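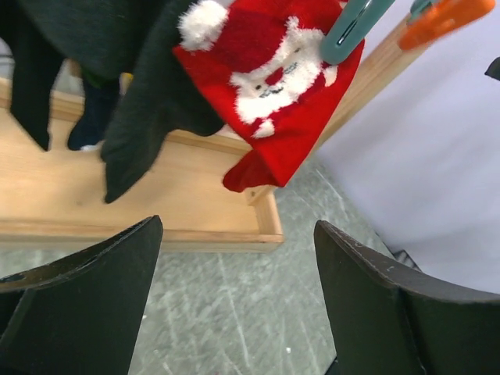
Ludbridge Makers' Hall, general meeting
27 January 2019, back room, 2:00 pm

Present: chair, secretary, shop steward, textile table lead, and members as signed in the book. Apologies were received from the newsletter editor.

## Minutes of the last meeting

Read and approved with one correction. The December minutes gave the wrong closing time for the holiday sale. The hall closed at 5:00 pm.

## Money

The account stands at $3,694. The holiday sale brought in $148 after the cost of tables and flyers. Last year's sale made more, but we rented fewer tables then. A member asked if the heating bill had been paid. It has.

The chair asked for views on raising dues. Most of those who spoke were against it before summer. No vote was taken.

## Holiday sale review

Knitted stockings and socks sold out before lunch. Wooden toys sold slowly, and several makers took most of theirs home. The textile table lead thought the toys were priced fairly but were set too far from the door. The shop steward disagreed and said there were too many of the same truck.

Agreed:

- Move the toy table next to the entrance.
- Put prices on everything. Buyers kept asking, and some left while the seller was busy.
- Hang the small knitted things on a line at eye level and leave the table for hats and blankets.
- Card payments to be looked into again. The signal in the back room is poor.

The question of outside sellers came up. Two had asked for tables and were turned away for lack of space. It was left that members get first choice until the end of October and any tables left after that can go to others.

## Tools

The Dremel is back from repair and works. Its case still has no latch, so please carry it with both hands. The sanding drums are worn out and a new pack is to be bought.

The band saw is pulling to the left. Members are asked not to use it until the shop steward has put on a new blade. A sign is on the switch.

Clamps keep going missing from the rack by the sink. Anyone who has taken one home is asked to bring it back, no questions.

## Storage at Hettiarachchi Hardware

The store on Main Street has offered us the use of its upstairs room for lumber, free until summer. The stairs are narrow, and long boards would have to go in through the window. One member felt it was more trouble than it was worth. Motion to accept the offer for short stock only. Carried, 3 against.

The secretary will write to thank them and ask about a key.

## Wurnari Street windows

The landlord has said again that the windows on the Wurnari Street side will be fixed. No date was given. The chair will call. Until then, keep yarn and paper off those sills.

## Classes

Beginner knitting is full. Spoon carving has places left. A second knitting class was suggested for evenings, and the textile table lead will ask who could teach it.

## Other business

Two boxes of donated yarn are under the stairs. Members may help themselves. Anything left at the next meeting goes to the school.

The coffee maker leaks and should be emptied after use.

Meeting closed at 3:35 pm.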